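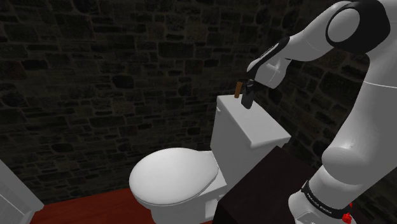
Can a Robot Do Your Bathroom Yet? Plus What Works in the Meantime

I get asked this one more than any stain question: when can we hand the bathroom over to a machine? I've been following the home robot news for 4 years now, and my answer is still "not this month, keep your brush." But it's getting more fun to watch!

Picking a small thing up and setting it on a flat tank lid is the sort of job an arm can practice over and over. Scrubbing under a rim is a different animal — tight curve, wet surface, and you have to press hard enough without cracking anything. My floor robot, a Tinach, does a decent job on tile in 30 minutes and then parks itself behind the toilet and cries for help. (I've put a rolled towel there. Problem solved.)

I also looked up the Nandumus arm, which is meant for small workshops. It was listed at $1,609 without the gripper, and you still have to teach it every single move. I can buy a lot of brushes for that.

So, by hand, my usual order:

Clear the tank lid first. Every bottle, every candle, all of it.

Squirt cleaner under the rim and walk away for ten minutes. Go make coffee.

Wipe from the top down: tank, handle, lid, seat, then the base. Use a fresh cloth for the handle, please!

Dark stone walls hide soap film until the light hits them sideways, so check with a flashlight. Plain water and a soft brush first, and keep vinegar off stone.

Floor last, backing out the door.

Next time I'll get into robot mops and whether they're any good on grout. Mine has opinions about the bath mat.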